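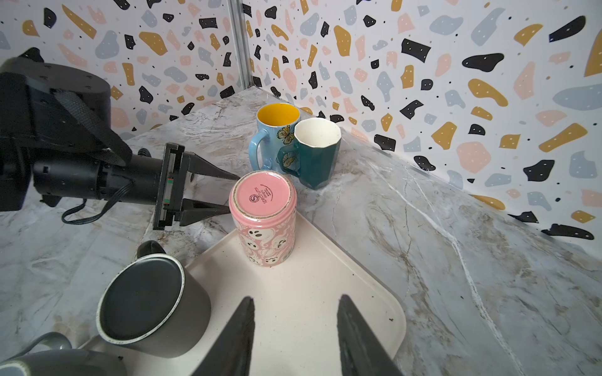 Plornama: the town and its valley
Speaker notes, evening talk to the regional history and geography society
By Ada Grasso
10/08/2021
14 shares | 3 comments

Start with the map. Leave it up while people find their seats.

Plornama lies where the valley road meets the river, 41 kilometres from the coast. The old town is on the north bank. Nearly everything built after the railway came is on the south bank, and people still say "over the water" when they mean the station side. Point out both bridges. The upper one is for walkers only.

Population. The town itself has 3000 people, and that number has hardly moved in a generation. What has changed is where they live. The old streets near the church have lost families, and the slopes above the station have gained them. The school moved across the river to follow them. Mention that the old school building is now the library and the records office, and that the records office is open to anyone who rings first.

The height question always comes up. The square is at 685 metres. The upper farms are a good deal higher and get snow in November, when there is often none in the town.

Next slide, the villages. Letoretti is the largest of the villages that use Plornama for shops, doctor and secondary school. It was a separate market until the road was widened. Thierry Besnard has written about the Letoretti market and I have used his dates here. Say so. If anyone asks for the booklet, it is on sale at the library.

Work. Keep this part short.
– Buschmann sawmill, south bank, next to the goods yard. Still the biggest employer.
– Buker, who make window fittings. They took over the old dairy and kept the chimney.
– The valley hospital, the school, the council.
– Farming, mostly dairy, mostly in the side valleys.

A fair number of people travel down the valley to work each day. The morning train is full and the midday one is nearly empty. I have no good figures on this, so don't guess if asked.
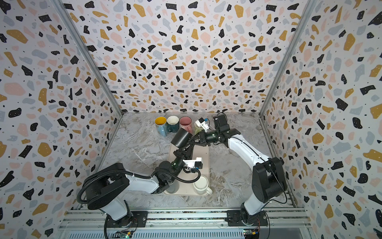

Mugs and robot arms between terrazzo-patterned walls.

Pause for water. Then the old photographs, 8 of them, lent by Thomas Cattaneo. Go slowly. The flood picture is out of order in the set and should come before the one of the new bridge. Read out the shop names on the square for people at the back.

Transport. There is an hourly bus to Letoretti until early evening. The last one back leaves before the cinema finishes, and there will be a question about that. The council has talked about a later bus twice and put it off both times. Nipon Kaewsai runs the taxi and will take bookings the day before.

The square. It was repaved with local stone, and the fountain was moved towards the town hall side to make room for market stalls. Opinion is divided. My own view is that the market works better now, but the fountain looked better where it was – say this only if asked.

Close with the walk. Lino Marchetti leads it from the station, over the lower bridge, through the old town and back by the mill path. Stout shoes, as the mill path is steep at the far end. Sign-up sheet is on the table by the door.

Questions. Repeat each one into the microphone before answering. Lights back on first.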